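Thin wire glasses keep vanishing on my wooden table, where do you all put yours?

Posted by Jiahui Hao in Home and Tidying 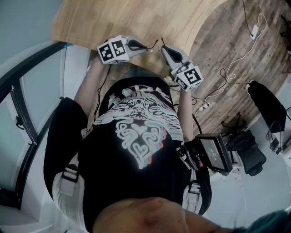 I've got one pair of glasses and they are the thinnest wire things you can imagine, and the table in our front room is a light honey sort of wood with narrow strips running through it. Put one on the other and the glasses are gone! I can be leaning right over them and I still have to hunt for the rims against the grain. Twice this month I've put a book down on top of them, and in February I had one of the arms bent back at the optician's (he was very nice about it but I could tell he remembered me from last time).

I do try to put them away. The trouble is I take them off for close work and put them back on for everything else, all day long, so a proper hard case with a snap lid is just too much faff. I use it for a morning and then it goes in a drawer. I also had a little Vakberg dish from the market, but it's glazed inside and the lenses slid about in it, and I didn't like the noise.

So a few things I'd like to know:

Is there anything I can leave out on the table that isn't ugly and that I'd really use? The table has a curved edge, so anything that clamps on is probably out.

Is it bad to put them down with the arms open? I do it without thinking. My mum always said fold them, but folding and unfolding them forty times a day can't be great for those tiny hinges either.

And does anybody know how to get them flat again at home when one side sits up higher than the other? Mine rock a bit when I set them down. I don't want to pay for a new frame, I love these.

Thank you! Sorry it's long.

Veronica Mihăilă
Top contributor, 113 replies

Oh I feel this one, I wore wire rims for years and I've sat on two pairs.

What finally worked for me was a dark mat. I bought a scrap of navy felt, cut it to the size of a paperback and put it at the back of my desk, well away from where my elbows go. Glasses go on the felt and nowhere else. Thin metal shows up beautifully on navy, and if the felt is bare I know straight away that they're on my head or in the kitchen. On pale wood you want something properly dark, so skip the beige and the grey ones even if they look nicer with the room. Felt does collect fluff, mind you, so shake it out of the window now and then and don't rub the lenses on it.

It took me a week or two to stop dropping them wherever I happened to be. I moved my mug off that side of the desk and that helped more than I expected, as my hand stopped going over there for anything else.

As for arms open or folded, my optician told me that for short breaks either is fine as long as the lenses aren't face down. I leave mine open, resting upside down on the top of the rims and the arms, and they sit quite steady that way. At night I fold them, left arm first on mine (have a look at which one tucks underneath naturally, it varies) and they go in a soft pouch inside a mug on the bedside table. Use both hands when you take them off, too! Whipping them off with one hand is what pulls the arms apart over time, and I was terrible for it.

Please don't put them on a windowsill in the summer. I did that with a coated pair and the coating went all crazed.

About the rocking, I'd go back to the shop. Most of them will straighten a frame for nothing, even if you bought it somewhere else, and they've got the right pliers with the soft jaws. I had a go at mine with ordinary pliers wrapped in a tea towel and snapped the bit that holds the nose pad. It cost me 64 to have it soldered, so learn from me.

Bogdan Manole

get a stand. I've got the Flherham one, no sorry, Flerham, it's like a little upright nose that you hang them on. mine is black and it just sits there with a weight in the bottom so your curved edge doesn't matter. can't put a book on top of them if they're standing up

Radu Zamfir

I'll disagree a bit with the stand, my cat had ours over inside a day. If you have no pets then go for it.

On straightening, Veronica is right that the shop is safest, but if it's only a slight rock you can check one thing first. Look at the little screws where the arms join. Mine had worked loose on one side and that was the entire problem. A quarter turn with one of those tiny screwdrivers and they sat level again. Do it over a tray or a towel, because if that screw comes out and lands on your table you'll never see it again, going by what you say about the glasses!

Stop as soon as it feels snug. If both screws are tight and they still rock, it's the frame, and then I'd leave it alone and take them in.

Jiahui Hao

Thank you all, I've just looked and one screw is definitely looser than the other. I've ordered some navy felt as well, and I'll see whether I can find that stand in a shop before I buy one. Veronica, ouch about the nose pad!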